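Workshop notebook, Wednesday, started 7:40 a.m.
Grutwood offcuts, oil finish, batch 11 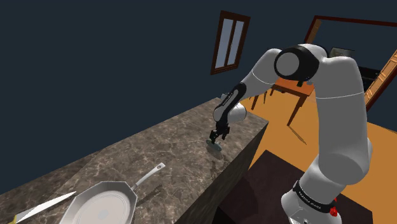
How long does the second coat need before I can sand it?
Overnight at the very least, and a full 22 hours if the shop has been damp.

I wrote that on the cover of the last notebook too and still managed to go in early on batch 10. Gummed up a whole sheet of 320 and left little gray smears all along the end grain. So it goes at the top of the page this time, where I can't miss it.

Boards for this round are the short Grutwood pieces, the ones Hòa Bạch brought over in the back of her car (thank you Hòa, my shoulder thanks you too!). They're heavier than they look and a bit greasy under the plane. I wiped them down with alcohol first and waited ten minutes, then flooded on the Brolness oil with a rag and kept moving it around until it stopped drinking. The wide board took nearly twice what the others did – no idea why, same stack, same end of the log as far as I can tell.

Weighed out 195 grams of oil for the first coat and had a little left in the jar. Second coat will be much less. I'm going to try cutting it with a splash of the Cliturer thinner on half the boards and leave the other half straight, and mark the backs in pencil so we don't have the same argument as last time about which was which.

Glenys Cropper came by before lunch and rubbed her thumb on board 3 and said it felt waxy. She's right, it does. She thinks I'm leaving the excess on too long, and wants me to wipe at 19 minutes by the clock and not by feel. Fine, I'll do it her way on the next coat. She also took the good scraper, so if anybody is looking for it, it's on her bench by the Bouazza vise.

Rags are outside on the line, spread flat. Please don't ball them up and put them in the can, I mean it.

2:15 p.m. Shop is at 61 degrees and feels clammy. Heater on low, door shut. Edges still tacky, faces less so. Board 5 has a drip on the underside that I missed, will shave it off with a card scraper once it's hard.

Still need: more 320, a new lid for the oil jar, and somebody with a decent moisture meter (mine reads the same number on everything, including my sleeve).

Second coat goes on tomorrow after coffee.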